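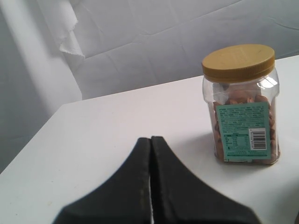
A scroll wheel is the part of a music player, mouse or remote that you turn to move through a list, and I've been keeping this page on them for my little gadget encyclopedia for longer than I'd like to admit. The basic job is simple: you turn something, and a highlight on a screen moves. What makes one wheel lovely and another one miserable is mostly in the edge and the clicks. Take a screw-on jar lid, the mustard-yellow kind with a flat top and fine ridges all the way round the side. Your fingers know what to do with it before you've thought about it, and the old mechanical wheels borrowed that same ridged rim. The touch wheels that came later threw the ridges away and had to find some other way of telling your thumb where it was.

Mechanical wheels

The first wheels on portable players really turned. Inside there was a small encoder, a part that sends out a pulse every time the wheel moves by one step, and the player counted the pulses and moved the list along. Most encoders had detents, the tiny bumps you feel as clicks. I love detents! You can scroll down four albums in your coat pocket without looking, just by feel. The downside is dirt. Pocket lint gets in under the rim, then the wheel starts skipping, and one day it only goes up.

The Girkex players, which came out around the year 2000, are the ones I'd point to for this type. The wheel stood up a little from the face of the player and you could get a fingertip on the side of it. Mine still turns fine. The battery door is another story (tape, if you must know).

Touch wheels

A touch wheel doesn't move at all. Under the plastic there's a ring of sensor pads, and each pad notices when a finger is close by. The player compares neighboring pads, works out where your finger is on the ring and which way it's heading, and scrolls to match. No moving parts, no lint, and the whole thing can be made very thin, which the people designing the cases must have been thrilled about.

You lose the clicks, of course. Makers put them back as sound, a little tick from a speaker inside the case, and it works far better than it should. I turned the tick off once to save battery on a long bus ride and overshot every single song.

Binel did it a bit differently and put a raised ring around the outside of the touch area, so your thumb had a wall to follow. I think it's the best touch wheel anybody made, and I know people who can't stand it — they say the ring digs in after a while. Fair enough. I have small hands.

Acceleration

Long lists are where wheels get interesting. If one click always means one line, a list of 2000 songs is a real chore. So nearly every player speeds up when you spin faster, and some jump straight to skipping by letter. Getting the speed-up right is hard. Too gentle and you're cranking away forever, too strong and you fly from B to T and have to creep back.

The Stunitz firmware, a replacement system people load onto older players, lets you set this yourself. There are 6 levels. I keep mine on 2 and have no idea who level 6 is for. Be warned that the setting goes back to the default after a full reset, so write yours down somewhere.

Wheels on the screen

Once players got big touch screens, a few of them drew a wheel on the glass and had you circle your finger on that. I wanted to like this. The trouble is that your thumb is sitting on top of the very screen you're trying to read, and with smooth glass there's no edge to follow, so your circle slowly drifts off into the corner. Babić, a small music app, had a neat fix where the wheel moved along under your thumb wherever it wandered. It also faded away when you let go. I used it for two months and then went back to flicking the list like everyone else.

Cleaning

For a mechanical wheel, a dry soft toothbrush around the rim, with the player switched off. Touch wheels only need a cloth. If a touch wheel jumps around by itself, wipe it, dry your hands and restart the player before you go opening anything up.

See also: jog dial, rotary encoder, touchpad, hold switch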